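# Folding a checked shirt so the front stays flat in a suitcase?

Asked by **Edgars Ozoliņš** · 2025-01-05 · viewed 238 times

Hello all. I have a question about folding shirts for a suitcase, and please excuse my English, I write slowly but I try to be correct.

In two weeks I travel to Trernau for a family dinner and I must bring one good shirt. It is a heavier cotton, a twill I think, with big checks. The collar is from another fabric, plain and smooth, and the buttons are with metal edge. My problem is the following:

- when I fold the sleeves to the back, I get a thick place behind the shoulder, and after the trip it is pressed through to the front
- the buttons leave small round marks on the cloth that lies against them
- the collar comes out bent on one side

I have only a cabin bag, so a garment bag is not possible. At the hotel I can ask for an iron, but last time I waited until evening for it, and it was leaking.

Is it better to roll or to fold? And do I close all the buttons or only some of them? I searched on this site already and found only answers for thin office shirts, and they crease in a different way.

Thank you in advance.

---

### Answer 1 (2 votes)

Roll it. Always roll. I never iron anything.

> **Comment from Edgars Ozoliņš:** Thank you, but what do I do with the collar when I roll? It is the part that gives me the most trouble.

---

### Answer 2 – accepted (12 votes)

by **Jomar Samonte**

English is also my second language, so we will understand each other well.

For a heavy cotton I prefer to fold, but around something soft. A tight roll makes many small creases in twill, and they are difficult to remove without steam. I do it like this:

1. Iron the shirt and leave it on a hanger until it is completely cool. If you fold it warm, the crease stays.
2. Close the top button, then every second one. The front must not slide, but it should not pull also.
3. Lay it on the bed with the front down. Smooth it with your hands from the middle to the sides.
4. Put a T-shirt, folded to the size of a book, in the center of the back, just under the collar.
5. Bring one side over the T-shirt. Turn the sleeve down so that it lies along the side and does not cross the back. Repeat with the other side. This removes your thick place.
6. Fold the bottom up one time only, over the T-shirt.
7. Put a pair of rolled socks inside the collar, to hold it round.

For the buttons, lay a sheet of tissue paper along the front before you put another thing on it. I use the paper that comes in shoe boxes.

Pack it last, on the top, with the collar near the wheels or near the handle but not in the middle, where the bag bends.

Before ironing I also look at the shirt from the front on the bed, to find the creases from the closet. The sleeve is usually the guilty one:

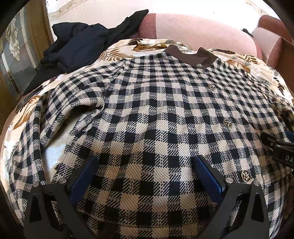 *Checked shirt with a dark brown collar, one sleeve folded in over the front. The cloth makes soft creases there.*

With checks you have one advantage – small creases are less visible than on a plain shirt. The plain collar hides nothing, so iron it last and carefully, from the points to the middle.

> **Comment from Edgars Ozoliņš:** I tried this yesterday with my bag closed for the night. The front is good, only one light line at the bottom, and it will be inside my trousers. I accept this answer.

---

### Answer 3 (0 votes)

You can also hang it in the bathroom while you take a hot shower. It helps for thin cotton. For twill I am not so sure, mine only became damp.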